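Wrist depth drops out inside glossy bowls, planner thinks there's a hole in the world

torque_goblin

Running the Vitavau stack with the stock Khondokar perception node. Everything fine on mugs, boxes, anything with the decency to be matte. Then we put a big white glazed bowl on a dark tray and the wrist depth map comes back looking like Swiss cheese. The inside wall is mostly NaN, the highlight on the bowl floor reads as something floating well above the rim, and the grasp planner very politely plans straight through it.

Already tried:
- exposure locked at 5 ms
- fixed standoff, 785 mm down to contact
- hole filling on (this made it confidently wrong, which I liked less)

Anybody have a setting for this or do I just ban crockery?

----

lintfilter

Hole filling on a concave shiny thing is asking it to make stuff up. Turn it off. Mask NaN as "unknown" and have the planner treat unknown as occupied. You will get far fewer grasps and all of them will be boring.

----

nn_before_breakfast

Disagree with lintfilter. Unknown-as-occupied means the bowl becomes a solid puck and you can never pinch the rim, and the rim is the only part worth pinching. Segment in RGB, fit an arc to the rim, throw away depth inside the arc. We do this in Nastgate and it's maybe two evenings of work.

----

lintfilter

Two evenings if your segmentation doesn't fall over on a white bowl on a white napkin. Ask me how I know.

----

torque_goblin

There is a napkin, yes. Folded, under the bowl, sticking out on both sides. The mask sometimes decides bowl and napkin are one object with a handle. It then tries to grab the handle.

----

nn_before_breakfast

OK that's funny. Still a mask problem. Does the rim survive in the edge image? If you get a decent stretch of arc you can fit the circle and the paper falls out as an outlier. RANSAC, 800 iterations, done before the arm notices.

----

sudo_spatula

Not a perception person, but is the light moving with the wrist? We had a ring light on ours and every highlight traveled with the arm, so the fused cloud grew a new lump per viewpoint. I blamed the calibration for over a month. Switched the ring off and the lumps went away. The calibration was also bad, but that was a separate month.

----

torque_goblin

No ring light, just whatever the ceiling is doing. But I am fusing views, and the ghost is worse after fusing than in a single shot. Will try single view plus the arc fit tonight and skip the fusion step for anything the classifier calls a bowl.

----

lintfilter

Per-class special cases. This is how you wind up with a config file that has a section called "soup."

----

nn_before_breakfast

We have that section. It's fine -- it's commented.

----

torque_goblin

Update, 11 pm. The arc fit works on the rim. Turned fusion off, threw out depth inside the circle, kept the tray plane as the floor for collision. The planner now offers me rim pinches at sane heights. The one thing still bugging me is the near side, where the fingers get into the view and the edge detector takes them for tableware. I have a static gripper mask from Zokunness but it was made for the old fingers, so it's off by a bit.

----

sudo_spatula

Regenerate the mask. Close and open the gripper over something plain, threshold, dilate, save. Two minutes. People keep those old masks around like family silver.

----

lintfilter

And please still cap approach speed when the inside is unknown. I don't care how good the circle is, it says nothing about what's sitting in the bowl.

----

torque_goblin

Fair. Capped. Wrist view from tonight is at the bottom, in case anyone wants to throw their own rim fitter at it. If yours finds a handle, I'd like to hear about it. Leaving the thread open until I've redone the gripper mask.

----

Related threads
Khondokar node eats all the RAM after a restart
Nastgate: where do the segmentation weights live?
Hand-eye calibration drifts when the lab warms up
Vitavau planner refuses every grasp, claims self-collision
Clear plastic bottles and depth, a support group

Contact the moderators | Copyright the posters, for better or worse | Back to top
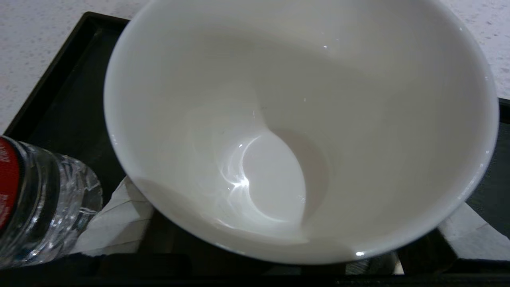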